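Planning and Budgeting a Second Two-Arm Cell
Final report, Joscha Sperling and Vilhjálmur Hviid
25 May 2022

When we began this project we both thought the budget would be the quick chapter, and we would like to thank everyone who was patient with us while it slowly became the whole report. Our task was to plan a second cell for the Nasow lab, close enough to the first one that the same key ring exercises could be run on both.

We asked for quotes from Trillivitz and from Grosen. Trillivitz came in at $3,937 for a pair of arms with grippers and the mounting rail. Grosen was cheaper for the arms alone, but the rail and brackets were extra, and after a long evening with the spreadsheet we could not make the totals come out in their favor. Wrist cameras were quoted separately by Lougher at $991 for 2, cables included — a nice surprise, as we had set aside money for cables.

The part we underestimated was spares. Small metal rings are hard on fingertips, or so we were warned, and we now recommend buying 7 extra finger sets with the first order. Delivery is slow and a second shipping charge would hurt. Shelves, wallpaper and the odds and ends for the floor can come out of the ordinary supplies money, and we left them off the main sheet.

We also suggest leaving more table space beside the rail than our first drawing had. Keys and tags need somewhere to go, and so do elbows.

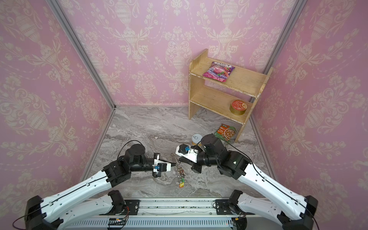
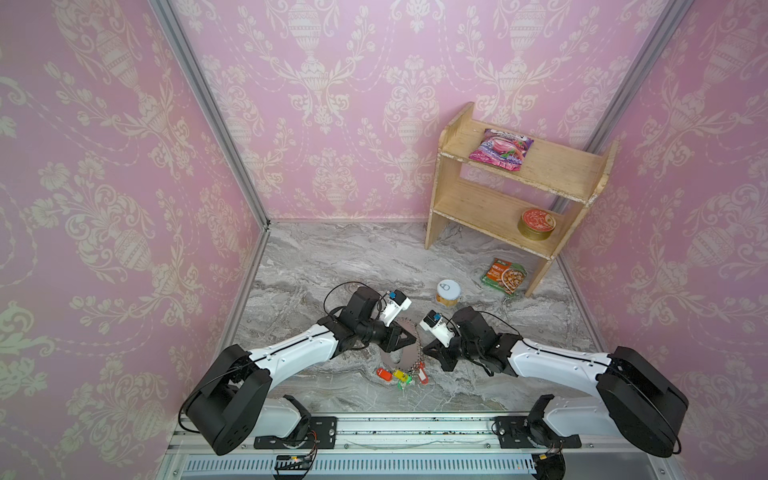
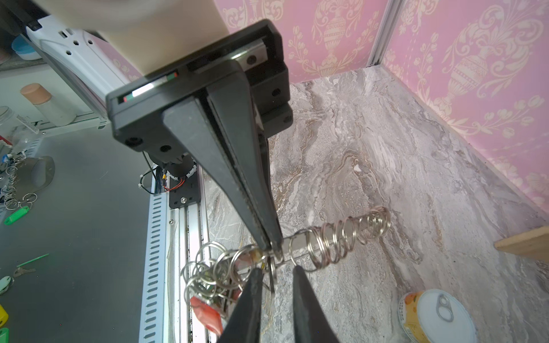
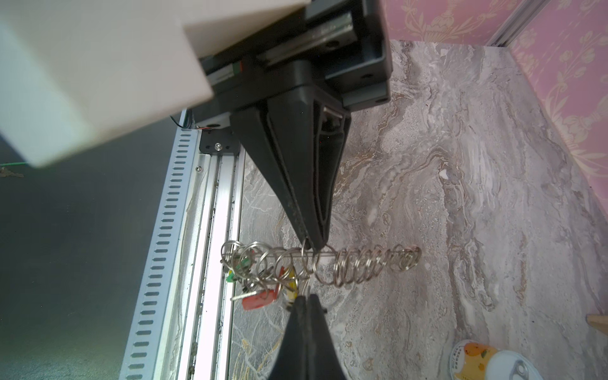
Figure 1. Key ring work in the pink-walled cell, two overall views followed by two close views at the gripper.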